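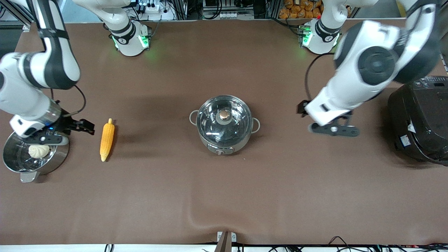
Several parents in Lomholm told us over the summer that they had stopped hoping for a lending library within walking distance, and one wrote on our comment card that her kids now ask to go before breakfast. We were thrilled to read that!

Progress since June, Povico reading rooms

The Lomholm room is open 13 hours a week, and the shelves hold 500 books, nearly all of them picked from the wish lists you helped us print. Picture books go out fastest. The Prenedton room opened a little later than planned — the floor needed more work than the survey showed — but it already has 26 families signed up, and the evening story hour fills up early.

Spending is on track except for shelving at Prenedton, where we moved money over from printing. The shelves are sturdy and low enough for a first grader, and we love them.

Still open: 3 boxes of large-print titles to catalog, a second reading lamp for Lomholm, and the winter hours. We would like to try opening at 9 in the morning through the cold months and will send you the sign-in numbers with the next report.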